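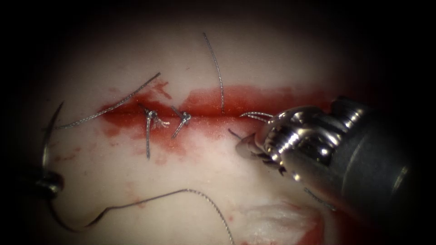 Hello everybody, and thank you for having me, and thank you to Shoshana Benavides for the introduction (if she uses the long version, thank her twice). Check the mic reaches the back row. Ask who has sewn on a button this year. Then ask who has done it with two sticks from across the table, and wait for the laugh, if there is one.

My name is Raghavendra Menon and I'm one of the people who built Tendus, our two-armed stitching robot, at the Terent shared workshop. I'm not a surgeon. Say this early and slowly, because last time a gentleman came up at the break to show me his knee. We sew practice pads with it, and that's all we sew.

I want to talk about thread tonight. I know the program says "arms," and I'll get to the arms, but thread is where our evenings went, and if you go home and try any of this yourself it's where yours will go too.

Start with how it began. Tuncay Güneş had the idea over a pot of tea and drew both arms on the back of a parts order. I thought he meant something that would hem curtains! By the time I understood, I had already said yes to the wiring.

(Pause here, drink some water, next slide.)
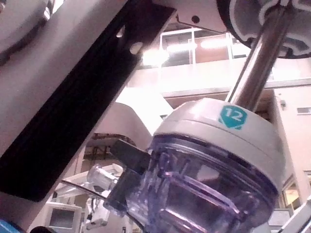 GIVDALE, February

I've kept the heading from my notebook because I like remembering where we were. It was a cold month and we were all in the building most evenings until the lights went off at 10. I'm going to read you a little of what I wrote, tidied up a bit.

"Hülya says the right arm is fine and it's the person driving it who is in a hurry. She's right. Slowed everything down and had a much nicer evening."

Hülya Aydoğan wrote our control program, which we call Oral, after a long argument I won't repeat. What matters for tonight is that you move your two hands and the two instruments follow, at a smaller scale, and there is a setting for how much smaller. We tried all sorts of values. We settled on 4, meaning four inches of your hand for one inch of the tip. Beginners like it because their shakes shrink too. People with experience grumble for a week and then leave it alone.

Now, cost, since somebody always asks and I would sooner say it up front. My own share came to $1,793. A good part of that was cable I bought twice. 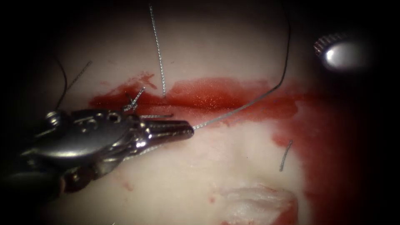
The trouble with thread is that it remembers the spool. You pull a length, it springs back into a curl, and the curl finds the one place you didn't want it. So we learned to cut shorter. We cut 18 inches for a first attempt now, and we draw it gently between two fingers before it goes anywhere near the arms. Nurhan Başaran taught us that. She sews quilts, and she had been watching us struggle for quite a while before she said a word, which I think was very polite of her.

Her other advice was to leave a tail you can find again. With your own fingers you feel for the tail. Through Tendus you feel nothing at all, you only look, so if it has slipped under something dark or gone into the shadow at the edge, you're going to spend a while hunting. Leave it longer than seems sensible and trim it afterward.

(If time is short, skip the next bit and go to the knot.)

We also kept every pad for a while, the bad ones too, in a drawer with the date on the back. I've brought some along. Please do pick them up at the end, they don't mind being handled, but the red does come off on light sleeves.
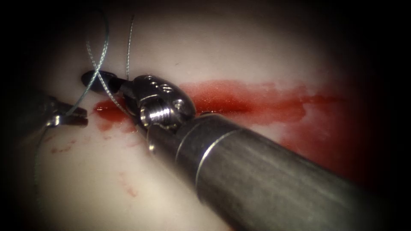
So, the knot. One side holds, the other side goes around, and then they trade. I say it out loud when I'm driving: hold, around, trade. Hülya says it under her breath in Turkish and is much quicker than I am. The loop needs room above the pad, more than you'd think, and the two tips have to come close together without knocking. When they knock you hear it all over the workshop, and somebody will call out to ask if you're all right.

My notebook says I was on attempt 71 when I tied one that Nurhan would tug on without making a face. I'll tell the story of the biscuits here if we're running early.

What we're working on next is the wrist on the left side, which has a little slack in it that I can feel in my temper if not in my hands. Tuncay wants to change the cable routing and I want to change the cable. Anyone with opinions about tensioning small cables, please come and find me by the coffee, I mean it.

Questions now. Repeat each one into the mic before answering, and leave the pads on the front table until everyone has had a look.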